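# Gathering the Small Things: A Handheld Demonstration Kit Under Review

Firms that wish to teach a robot arm a household task have, until recently, faced an awkward choice. They could steer the arm remotely, at considerable cost in time, or they could write out each movement in code and accept that the result would fail as soon as a cup was moved. A third course, in which a person performs the task with a handheld gripper and the recorded motion is later used to train the arm, has now reached the market as a packaged product.

The Bondia kit is sold by Ullon, a company that supplies training equipment to workshops and technical colleges. It consists of a pair of handheld grippers with wide padded fingers, a camera mount for each, a charging dock, and a license for the software, known as Demon, that sorts and checks the recordings. The price is $2100 for the pair. Replacement finger pads are sold separately at $44 a set.

This magazine's review was conducted over the course of January with the assistance of Peadar Sheehan, who manages equipment trials at the Ó Riain workshop, and Tarun Bhardwaj, who is responsible for training the arms on which the recordings are used. Neither has a commercial connection with Ullon.

## The Trial

The tasks were chosen to resemble those that a domestic or retail customer might request. Mr. Sheehan proposed ceramics and small display pieces, on the ground that they are smooth, easily chipped, and seldom shaped for a machine to hold. The bowl selected has a jagged upper edge, made to look like a broken eggshell and finished with a shiny metallic band, and it sits on a round base considerably wider than itself.
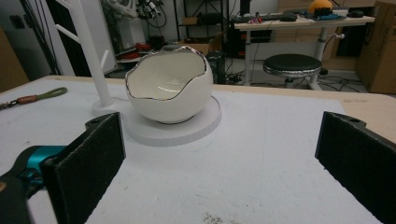
**Can the kit be used by a person with no background in robotics?**

New operators can be trained in a single morning, provided that someone with experience reviews their first recordings. The software reports most common faults, among them moving too quickly and covering the lens, but it does not judge whether a task was done sensibly.

The operator's manual is clear on the mechanics of the device and rather thin on method. It explains how to start and stop a recording, how to adjust the trigger, and how to clean the lens. It gives only two pages to the question of how a demonstration should be performed. Mr. Bhardwaj regards this as the principal weakness of the package.

"People tidy up their movements when they know they are being recorded," he said. "They hesitate, they go back, they adjust the grip three times. The arm will learn all of that. A buyer should be told so on page one."

Each task was recorded 200 times, with the starting position of the objects changed at regular intervals. Operators worked in short sessions and exchanged places when their wrists became tired. The weight of the gripper is acceptable for an hour or so of continuous work. Beyond that, both reviewers found that the quality of the recordings declined before the operator was conscious of any fatigue, and they recommend that purchasers schedule breaks accordingly.

## Handling

The fingers are the best feature of the design. They are broad and flat, and the dark padding gives a firm hold on glazed surfaces without the need for great pressure. The trigger is progressive, so that a careful operator can close the fingers by small degrees. Flat objects present more difficulty. Cords, straps, and thin cards must be approached at a low angle, and the width of the fingers then becomes a disadvantage. Ullon offers a narrower finger as an accessory, although it was not supplied for this review.

The pads collect dust and crumbs and should be brushed at the end of each day. They are fixed through small holes in the finger plates, and a worn pair can be exchanged in a few minutes with the tool provided.
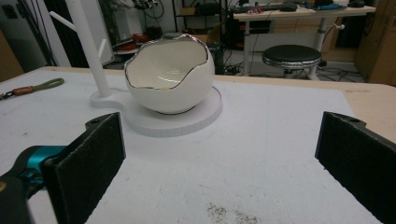
*The eggshell bowl on its base, with the padded gripper fingers in the foreground.*

## Software and Support

Demon is installed on an ordinary desktop computer and requires no connection to the internet after activation. Recordings are copied from the gripper by cable. The program then plays each one back beside a simple chart of finger position and allows the operator to accept it, reject it, or set it aside. The arrangement is plain and quick to learn. Searching is less satisfactory, as recordings may be filtered by date and by operator but not by object. The Ó Riain workshop kept a separate spreadsheet throughout the trial, which should not be necessary at this price.

Support is provided by email and, on Wednesday afternoons, by telephone. Two inquiries were submitted without mention of the review. The first, on a charging fault, received a useful reply within the day. The second, on exporting files to another program, was referred to a help page that did not address it.

## Assessment

The Bondia kit is well made and suits organizations that already possess an arm and a member of staff who understands how to train it. For such a buyer, the cost compares favorably with that of a remote operating station, and the time saved is considerable. Colleges may find it of particular value in teaching, where several students can take turns within one class.

Organizations without that experience should consider the setup service that Ullon offers at an additional charge, or postpone the purchase until the manual has been revised. The company has informed this magazine that a longer edition is in preparation. It did not give a date for publication.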